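# Courthouse Public Entrance and Courtroom 2 -- Inspection Checklist

Site: Bresedcombe District Court. Inspected by Hằng Tăng, 2023-05-19. Comments are under each group. 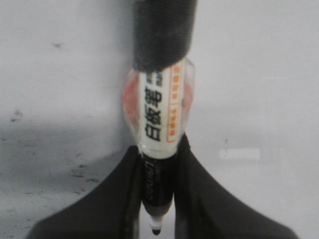 The hearing of the appeal in the Furden case will bring many more visitors than this building receives in a normal week, so I inspected the public side first and the offices second. I used the same form as in last August and I kept the old item numbers, also where an item is no longer needed. For the board in the jury waiting room, please keep markers of the kind with a paper label on the barrel and a dark cap, and write the name of the room on the label. The last time three rooms were sharing one marker and the evacuation notes were not updated for this reason.

## A. Entrance and screening

- [x] A1. Main doors open outward fully
- [x] A2. Metal detector tested before opening
- [ ] A3. Queue line leaves the fire door free
- [x] A4. List of prohibited items posted in large letters
- [ ] A5. Separate entrance for witnesses can be locked from inside only

Comments: A3 fails. The rope posts are placed so that the queue bends in front of the fire door. I moved them by myself during the visit, but when I came back after lunch they were again in the old place. Please mark the floor with tape. A5 fails also -- the lock turns from both sides. The Chuang company made the lock and they have the drawing, so the request should go to them directly and not through the district office.

## B. Courtroom 2

- [x] B1. Both exits lit
- [x] B2. Benches fixed to the floor
- [ ] B3. Press row does not block the side aisle
- [x] B4. Panic button under the bench of the judge answers
- [x] B5. Panic button at the desk of the clerk answers
- [ ] B6. Cables of the sound system covered
- [n/a] B7. Screen for protected witness

Comments: The press row was extended with loose chairs. I counted 16 of them, and the side aisle is now too narrow for a wheelchair. The clerk told me that the reporters bring the chairs from the corridor. I understand that they need a place to sit, but the chairs must go back before the session is opened. If the court wishes to keep a larger press row, then the second bench from the front can be reserved.

For B6, one cable crosses the floor between the defense table and the podium. It had a rubber cover in August. I could not find who took the cover.

B7 was not inspected. The screen is kept in storage and the key was not available.

## C. Corridor and holding area

- [x] C1. Cameras show a picture on the guard desk
- [x] C2. Door between holding area and public corridor closes alone
- [ ] C3. Emergency lamp works on battery
- [x] C4. First aid box complete, nothing expired
- [ ] C5. Visitor log signed at each change of shift

Comments: C3, the lamp near the stairs goes off after a short time on battery. Plasel supplied this lamp and the spare battery should be ordered under the same contract. C5, several pages have no signature for the evening shift. The pages were not removed, only not signed.

## D. Crowd limit for the Furden appeal

- [x] D1. Limit agreed with the fire service
- [ ] D2. Limit posted at both gates
- [ ] D3. Guards at the gates know the limit

Comments: The agreed limit for the front square is 1000 persons. The sign at the east gate is correct. At the west gate there is no sign, and the guard there believed that the limit is only for people inside the building. I explained it to him, and I ask the shift leader to explain it to the others -- also to those who come only for the hearing days.

## Follow-up

A3, A5, B3 and D2 must be closed before the first day of the hearing. B6, C3, C5 and D3 may be closed in the same week. For B7 please leave the storage key at the guard desk, I will come back to look at the screen and will add the result on this sheet.

Signed: Hằng Tăng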